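April, evening

Back from the second day of the network meeting. My feet hurt and I ate dinner standing up, but I want to get this down before it goes.

We were 126 women in the end, which is more than the hall at Tavaneo is set up for. The morning was the report on the helpline. It took 1,588 calls last year. Marit Westerberg presented it and she did it well, slowly, with no slides for the first half. She said the calls that worry her most are from women on work visas whose employer also holds their lease. If they leave the man they lose the apartment, and if they lose the apartment they can lose the job. I have met four or five women in that position since I started at Drinumo and I never had a word for it. She didn't offer one either.

Someone from the Kadrić shelter asked how many of the calls were answered in a language other than English. Marit said the old logging form didn't ask, so she couldn't say. There was some grumbling at that. I thought it was fair to grumble and also fair of her to admit it. The new form will have the question.

My own session was after lunch. I had 30 minutes and used 20 of them, because I talk fast when I'm nervous. I spoke about going with women to the housing office and what changes when a second person is sitting in the chair next to them. I left out the part about Mrs. D. I had it written down, and then I looked at the room and decided it was hers and she hadn't been asked. I will ask her.

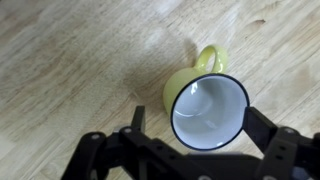 The questions were harder than the talk. A young woman from Felus wanted to know who pays us for the hours at the housing office. I said no one does, it comes out of the general grant and our evenings. She asked why we call it a program, then. I didn't have a good answer. I said we call it a program so that funders will read the page. A few people laughed, but she wrote it down, and I have been thinking about it since. If we do it for free every time, the city has no reason to ever put it in the budget.

After that there was the long argument about the statement. One group wanted to name the city council directly and the other wanted to say "local authorities." It went on past 5 and people were putting their coats on. We voted to name the council. I voted for it too, though I know it will make my next meeting over there unpleasant.

Talked to Marit for a bit by the door. She is tired. She has done this since before I finished school and she told me she is training two people to take over the reporting. I said the network would miss her and she said she wasn't dying, she was going to have her weekends back.

Things to do: write to the woman from Felus, I have her address on the back of the agenda. Ask about the hours line in the grant. Call Mrs. D., but in the afternoon, she works nights. Send my notes to the Kadrić people, who missed the first ten minutes because of the bus.

Bed now. Early train.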